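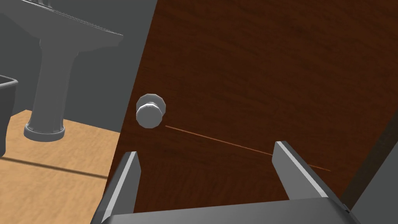
Door practice in the simulator. Round knob, bathroom door, gripper open.

Workshop tips: doors and home robots

Quick page this time, written between jobs. Several of you asked what I do before letting a robot arm anywhere near a real door in a real house. Mostly: slow down, write it down, try it in simulation first. Rest is detail. Tips in no particular order, skip what you know.

BEFORE ANYTHING ELSE

Read the manual for your arm. All of it. Then read the bit about stopping again. There are proper published standards for personal care and service robots, and for industrial arms too, and a library or your supplier can usually point you at the one that covers your kit. This page doesn't replace them. It's what we stick on the wall at Clamport, no more than that.

Write a one-page risk sheet per door. Yes, per door. What can be pinched, who could be on the other side, which way it swings, where the arm goes if the power drops. Takes 12 minutes with a cup of tea.

One named person in charge of the stop button. Not "whoever's nearest". Name on the sheet.

IN THE SIMULATOR

Model the door you've got. Measure it. Width, knob height, which side the hinges are. A nice generic door teaches nice generic habits, then you get to the house and the knob's a hand's width lower.

Put the room in as well. Sink, walls, floor, frame. Half our bad runs were fine at the knob and then swung an elbow into something beside the door. Plain grey shapes will do, doesn't need to be pretty.

Frame matters more than people think. Give it real thickness. Fingers get trapped between door and frame — human ones and the other sort.

Round knobs are harder than levers. A lever you can push down with nearly anything. A knob wants a proper grip and a turn, and two flat fingers slip. Practise the grip and the turn seperately, then together.

Come in with the fingers wide and slow right down for the last bit. Babatunde Afolabi had us set a crawl speed for anything closer than a hand to the knob and I've kept it ever since. Boring to watch. Good.

Change things. Stiffer latch, door already ajar, knob a bit loose, light off. If it only works on the one setting it doesn't work.

Keep the failures. We logged 3,224 attempts on the Irketti door model over the spring and the failed ones have been the useful pile. Label them in plain words: "slipped", "missed", "pulled before latch clear". Six months on you won't know what "err_b" meant.

My rule is 50 clean runs in a row before a real door. One bad one and the count goes back to nought. Hamisi Ondieki thinks that's too strict for cupboard doors. Maybe. Keep it for full-size ones.

ON THE REAL DOOR

Force limit down as low as it'll go and still turn the knob. Work up in small steps, never down from high. Note the number you finish on.

Wedge on the floor for first tries so it can't swing fully shut. Take it out later, put it back if you change anything.

Tape on the floor for the reach of the arm, plus a bit. People stay outside the tape while it's moving. Kids and pets out of the room altogether, door to that room shut, and someone sitting with them if needs be.

Bathroom doors get extra rules here:
— Knock, call out, wait. A person does this, not the robot.
— Never let the robot work a bathroom door with anyone inside.
— Lock taken off or taped back for testing.
— Floor dried first. Wheels and puddles, no.
— Nothing plugged in trailing across the doorway.

No cameras recording in a bathroom that people are using. Obvious, should be, still put it on the sheet. If you do record a test, tell the household, say where the files go and when they get deleted. Then delete them.

Check the knob before and after. Screws work loose with repeated turning, and a wobbly back plate will mark the wood. Soft pads on the fingers help. Replace pads when they go shiny.

Wipe the knob down. Pads pick up grease and then they slip, and you'll spend a hour blaming the software. Ask me how I know.

Don't paint or varnish and test in the same week. Tacky door, sticky pads, horrible mess.

STOPPING

Test the stop button every session, first thing, arm moving slowly in free air. If it doesn't stop dead, pack up.

Decide what "stop" means while it's holding the knob. Let go? Hold on? For a house I want it to go limp enough that a person can pull the hand off without tools. Try that with your own hand, power off, then again after a stop. Write down which way you chose.

Anyone can call a stop. Visitors, children, your mum. No sighing when they do.

Two stops for the same reason and you're finished for the day. Go back to the simulator.

HANDING OVER

Leave a sheet by the door. Big letters. How to stop it, who to ring, what it's allowed to open. At the Chukwu house it's taped inside the airing cupboard, which was my mistake, and it's moving on Sunday.

List the doors it MAY use. Short list. Everything else is no. Outside doors are a no from me full stop, and so is anywhere you keep medicines or bleach.

Look at it all again after 4 weeks. Hinges drop, carpets go down, somebody hangs a dressing gown on the back and the weight's all different. Re-measure, update the model, run it again.

BITS I FORGOT

Software update = new robot. Treat it that way, start from the simulator.

Spare fuse in the kit box. Spare pads too.

The Clukgate risk sheet template is fine if you don't want to draw your own, just add a line for which way the door swings, it hasn't got one.

Sliding doors next time, if I get the track cleaned out.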